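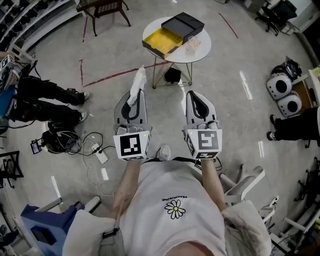 How to score a limited-overs innings by hand

Last updated 10/10/2020

These instructions cover the linear method used in the Triltlow and Fostport leagues. They assume a basic knowledge of the laws of cricket and a one-innings match of 50 overs a side, 300 legal balls.

What you need

A linear scorebook or printed sheets, two fine pens in different colors, a pencil, and a watch. Use one pen color per bowler at each end. Keep the pencil for anything still to be confirmed by the umpires.

Before the toss

Write both team lists in full, with initials. Two players with the same surname must be told apart on every line. Enter the ground, the competition and the names of the umpires. Agree with the other scorer which end is A and which is B, and do not change it at the innings break.

Setting up the sheet

Each line is one over. Working from left to right, the columns are: time, bowler at end A, bowler at end B, batter on the left, batter on the right, extras, and running totals. Leave the next line blank after a wicket if the fall needs a note.

Recording a ball

1. Acknowledge the umpire's signal, if there is one.
2. Enter the ball in the bowler's column.
3. Enter the same ball in the column of the batter who faced it.
4. Add any extras to the extras column.
5. Call the entry aloud to the other scorer.

A wide goes against the bowler and does not count as a ball faced. A no-ball counts as a ball faced but not as one of the six. Byes and leg byes are not charged to the bowler.

End of the over

Total the over, then update the score, wickets and bowler's figures. Check the total with the other scorer before the next ball. If it differs, note the over number in pencil and carry on; correct it at the next break in play.

Fall of a wicket

Rule off the batter's column and write the score, the batter's runs and the partnership. For example, with the score on 122 for 3 and Lysenko out for 14, enter 122-4 only after the dismissal is confirmed – the total stays the same unless runs were completed on that ball.

Balancing the book

At the close, add the batters' runs to the extras. Then add the runs charged to the bowlers to the byes, leg byes and penalty runs. Both sums must equal the final total. If the innings closed on 249 and the bowling side gives 248, look first for a wide entered as a bye.

Blank sheets in this layout are printed by Urico. The December reprint adds a column for powerplay overs.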